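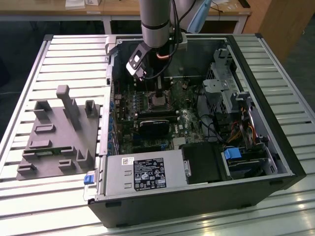 The Mokau Bench Code, second edition, is a short set of working rules for workshops that use a robot arm to service desktop computers. It was issued by Stusum in July and is sold as a printed booklet with a wall card. The review panel at Remstead has read it in full and applied it to memory module work. The first rule concerns layout: parts awaiting fitting must have a fixed place beside the machine. A grey 3D-printed tray to the left of the case, with a green circuit board strip lying in one of its long slots, is the kind of arrangement the Code has in mind.

The section on approach and contact is the strongest. It requires a slow final descent, a stated force limit for each type of part, and a written record whenever the gripper touches anything other than its target. The wording is clear and can be followed by staff who have not programmed an arm before.
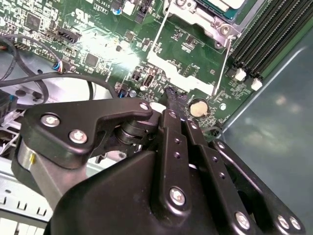 The Code is less sure on inspection. Finger tips are to be checked every 1,000 cycles and replaced at 4,000, whatever their condition. The panel would prefer a visual check at the start of each shift, with replacement left to the judgement of the person in charge. The earlier Dinu guidance took this view – and it remains the better text on wear.

Clause 7 deals with cables. Loose wiring inside the case is to be moved clear of the path of the arm before power is applied, and the arm's own cables must have enough slack for full rotation of the wrist.
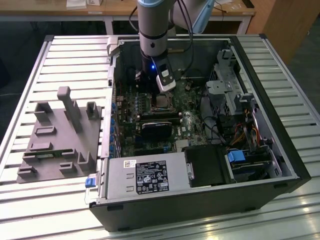

Gripper above the processor socket, case on its side with the panel removed.

The rules on supporting the computer are sound but brief. The case must lie flat and must not shift under load, yet no method of testing this is offered. Two pages on static protection make up for the omission in part.

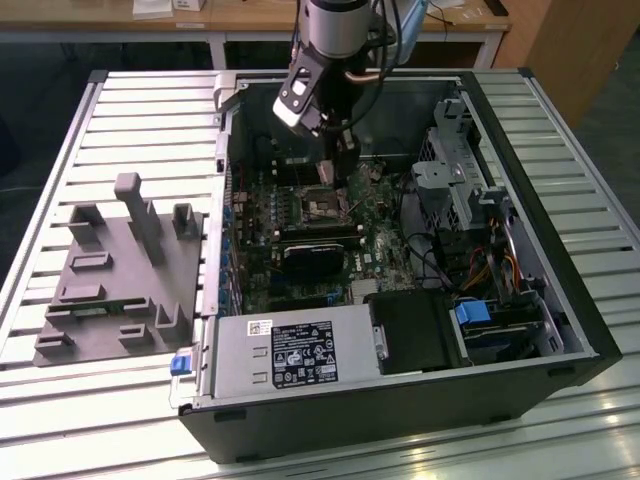 Stopping and restarting are covered in the closing section. After any emergency stop, the arm is to be withdrawn upwards under manual control and the part in hand returned to its place before work resumes. The panel found this workable, although the wall card leaves out the second step and should be corrected.

The booklet is recommended for small repair workshops and training centres. Sites already working to the Dinu guidance may keep their present inspection rules and adopt the remainder.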